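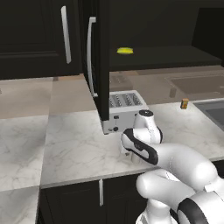 Clukach Stone Care Cream for Marble Counters

Clukach is a cleaning and care cream for marble counters in the home kitchen. It cleans the everyday film of grease and crumbs, and it leaves a thin layer which makes the next cleaning easier. The cream has a soft smell of soap. It contains no vinegar, no lemon and no bleach.

We make it in our workshop in Husville, in small batches, and we sell it in a tub with a screw lid.

For which surfaces

Polished marble, honed marble, limestone and travertine. You may also use it on terrazzo, but please try it first in a corner where it does not disturb you if the color changes a little. Dark stones can look deeper after the first use. Many customers like this, some do not, so the corner test is worth the few minutes.

Do not use it on wood, on painted cabinet doors or on matte black faucets. If a little cream falls there, wipe it with a damp cloth the same day. It is not made for floors, where it would be slippery.

How to use

Take everything off the part you want to clean. Small appliances should be unplugged before you move them. Brush away the crumbs dry, also those in the gap between the counter and the wall, because crumbs under the cloth can scratch a polished surface.

Put a spoon of cream on a damp cotton cloth. Work in circles, without strong pressure, on a piece of counter as big as an open newspaper. Wait 2 minutes. Then take a second cloth, dry this time, and polish until the cloth slides easily. Go to the next piece.

For a counter which was never treated, repeat the whole work the next morning. After this, once in a month is enough for most kitchens. One tub covers roughly 35 square feet at the first treatment and much more later, when the stone takes less.

Please let the counter rest 60 minutes before you put food directly on it. With plates and boards you do not need to wait.

What it can do and what it cannot

Water rings, fingerprints, dried soap and cooking grease go away at the first or second cleaning. Coffee and tea stains become lighter if they are fresh. An old coffee stain is already inside the stone, and for this we recommend our poultice powder Mahuika, which you mix with water and leave overnight under kitchen film.

Dull spots from lemon juice, wine or tomato are not stains. The acid has eaten a little of the polish, and no cream can put it back. On honed marble you will see such spots less. On polished marble a stone worker must polish the place again. We receive this question every week and we prefer to answer it before you buy.

The cream is also not a sealer. If drops of water make a dark mark on your stone after some minutes, the sealing is old. Seal first, wait until the sealer has hardened as its label says, and use Clukach afterward.

What is in the tub

Water, olive soap, carnauba wax, fine chalk, glycerin, a preservative. The chalk is softer than it sounds, but please do not use a scouring pad together with it.

Storage

Keep the tub closed and between 40 and 85 degrees Fahrenheit. In a warm kitchen some water may stand on top of the cream. Stir it with a clean spoon and it is good again. After opening, use it within 9 months. If it was frozen in the mail it becomes grainy. In this case write to us and we send another one.

Keep away from children and pets. If it comes into the eyes, rinse with plenty of water.

Cloths

Any cotton cloth without print is suitable. We also offer the Prirard cloth, a tight cotton weave with hemmed edges. Wash it warm and without fabric softener, which stays in the cotton and leaves stripes on the stone.

Shipping and returns

Orders received before noon leave Husville on the same working day. In July our workshop is closed for the first two weeks, and orders from this time are sent when we are back. Unopened tubs can be returned. For opened tubs please write to us first, with a few words about your stone and what has happened. Often there is a simple reason, for example too much cream or a cloth with softener.

Also in this series

Mahuika poultice powder
Prirard polishing cloth
Clukach refill bag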